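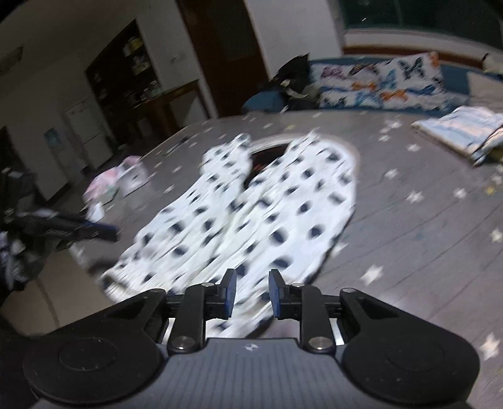 Hand-held gripper with blue finger pads, fingers open, spotted blanket ahead on the floor.

Gripper comparison, bedroom round

Welcome to the gallery of our small gripper test. In June we compared two hand-held tools, the Handura and the Kondwood, on soft household things. Earlier rounds were made on a bench with blocks and cups, and those results are on the Makori page. Cloth is a different matter, so it received its own round and its own page.

Each tool had 40 tries on every item. Between tries the blanket was dropped again from waist height, so it never lay twice in the same shape. We wrote down a try as good when the cloth left the floor and stayed in the fingers for the full lift of 300 mm.

About the fingers

The blue pads on the inner faces are the part we were most curious about. On the bench we had used a harder pad, and thin fabric was sliding out of it as soon as the lift began. With the softer pad the operator could pinch one fold and keep it. The drawback is dust. After 200 closings the pads must be wiped with a damp cloth, otherwise the grip becomes weaker again.

About the camera view

The lens is very wide, and straight lines near the borders become curved. You can notice it on the grey floor with the white stars. We kept this lens for both tools, because with a narrower one the fingertips and the round opening at the top of the blanket could not be seen together. Quick movements of the wrist give blur, also visible on the blanket, and in a dim room it is worse. For the next round we will ask the operators to move slower and we will bring a lamp.

Settings

Opening before each approach: full.
Pause after closing: 20 frames.
Controller: Purnulero, standard profile, same for both tools.

The Kondwood was more comfortable to hold over a long afternoon, but its fingers are thicker and they pushed the folds away more often. For cloth we prefer the Handura at the moment. The colour of the pads has no influence, as one reader asked us.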